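消费 · 深度

“少而精”的玩具，为什么越买越多

过去几年，家长圈里流行一套说法：玩具要少，材质要好，最好能开发点什么。商家接得很快。原来按斤批发的小东西，换个莫兰迪色的盒子，印上适龄段，再附一张讲“敏感期”的折页，就成了早教产品。价格也跟着变了。

我对这套说法一直存疑。疑的倒不是孩子该不该少玩几样，疑的是卖货的人为什么这么热心地劝人少买。

母婴连锁店Miltex去年12月推出“精简玩具计划”，按月寄盒子，每盒3件，一年12盒，年费3659元。宣传页上写着“告别堆积”。算一下就知道，一年下来家里多了36件玩具。订过的家长告诉我，旧的并没有寄回去这一说，柜子照样关不上门。店方的答复是，家长可以自行“轮换收纳”，而收纳箱另有一款，也在卖。

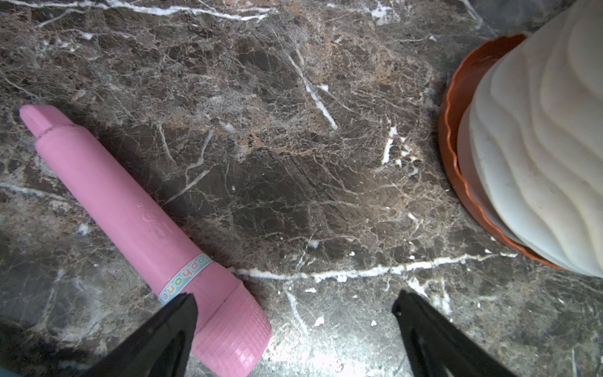
文／本刊特约撰稿

再说“开发”二字。唱歌、敲打、过家家，小孩本来就会做，给锅盖也能敲半天。可商品名里一旦带上“乐感启蒙”“语言激发”，同样的塑料壳子就能往上抬一档。我翻了Sirau和Goncombe两个牌子的详情页，前者说自家产品“经幼教专家验证”，专家是谁、怎么验证，页面拉到底也没有。后者引了一份调查，样本256人，全部是已经下单的会员，问的是“您是否感到孩子更专注了”。花了钱的人，大概不太愿意答“没有”。

也有做得克制一些的。Bjarnason的说明书只写玩法和清洗方式，不谈大脑。可惜它在商场里的位置最偏，导购也不大提，理由很直白：“讲不出故事，不好推。”

颜色是另一门生意。前些年批评玩具太艳，说会“过度刺激”，于是货架整体褪了一层，粉的变浅粉，蓝的变雾蓝。照片确实好看了，摆在客厅里也不扎眼。只是这份好看归谁享受，值得想一想。我见过一个两岁的孩子，在一地淡色玩具里挑了半天，最后抱走了一只大红的洗脸盆。

有人会说，家长愿意花这个钱，图个安心，外人何必多嘴。这话有一半道理。当父母的焦虑是真的，白天不在家，晚上回来陪半小时，总想让这半小时值一点。问题在于，整条产业链都摸准了这种亏欠感，先告诉你普通玩具不够好，再告诉你玩具太多也不好，两头的解药都标着价。

二手平台上倒能看出些端倪。那些详情页写得最满的玩具，转手时的描述往往很短：“九成新，孩子没怎么玩，不议价。”同一个卖家的主页往下翻，还能看见上一季的，再上一季的。

我家里也有这么一抽屉，去年收拾过一回，送走两袋，到现在又满了。

2018年3月23日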